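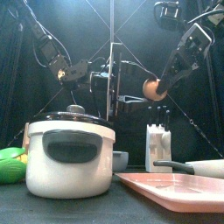
Three tokens to post a letter

I've had a wallet on my phone since April, when Trungate (population: mostly my neighbours) decided the parish needed its own digital currency. It's called the Grevel. One Grevel is worth one pound, except when you want your pound back, at which point it is worth a form.

The idea came from Vilho Rantala, who moved here from somewhere with better broadband and gave a talk in the library on distributed ledgers. Nearly 300 people signed up, which is more than voted last time. We got 30 Grevels each to start us off, and a recovery phrase of twelve words to write down and keep safe. Mine is safe. I just can't tell you where.

Shops that take it, as of this morning: 2. One is the café, where the card reader is quicker. The other is Siiri Manninen's bike repair place, and she only takes it on inner tubes. She showed me her balance and asked what I thought she should spend it on. I suggested a coffee.

Then there are the fees. Every payment has to be confirmed by the network, and the network is a box in Irnamthorpe that goes off when the lights do. I paid for a flapjack at ten and it cleared at twenty past four. I'd eaten it by then, so for most of the day I was technically a thief.

There's talk of moving the lot over to a thing called Bangera, which is faster and will need a new wallet. And a new twelve words.

I've got 11 Grevels left if anyone wants them. Will swap for stamps.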